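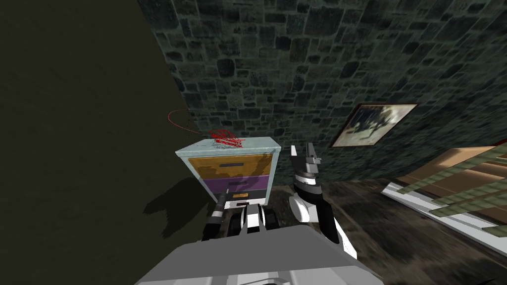
Womorlow Drawers: teleoperated demonstrations in simulation

Data card, version of 28/03/2021
Maintainer: Florencio Collado

Summary

Womorlow Drawers is a set of 300 demonstrations of a two-armed robot working at a small three-drawer cabinet. All of it was recorded in simulation. An operator drove both arms by remote control, and the set is meant for imitation learning. It contains no scripted or planner-generated motion.

Tasks

open_bottom: open the bottom drawer with the left gripper
open_middle: open the middle drawer with either gripper
close_any: close whichever drawer starts open

The right arm is often idle in open_bottom and may be parked anywhere clear of the cabinet. Its joint values are still logged. Drop them at load time with the flag left_only if your policy does not use them.

Scenes

There are 13 room layouts. Drawer colours, wall and floor textures, furniture and the items on top of the cabinet vary between layouts. The items on top are distractors and take no part in any task. Do not use drawer colour as a label; it is not consistent across layouts.

Collection

Demonstrations were collected in February with the Prakmont controller pair. Each hand controller sets the target pose of one wrist, and the trigger sets gripper opening. Operators saw the same head view that is stored with the episode. A practice period came before recording and is not included.

Episode contents

head view, colour only
joint positions and velocities, both arms
gripper opening, both sides
controller targets before filtering
task name and layout number
success flag, set by the operator

State is logged at 10 Hz. Controller targets share the same clock.

Known problems

In 17 episodes the success flag was set before the drawer reached its end stop. These are listed in flags.txt and have not been corrected.
Thin deformable items can settle differently on replay, so replayed views will not match the stored ones exactly.
Contact at the handles is stiffer than in the Vidal build of the simulator. Policies trained on one should be checked again on the other.

Splits

Split by layout, never by episode. The held-out layouts are named in splits.txt.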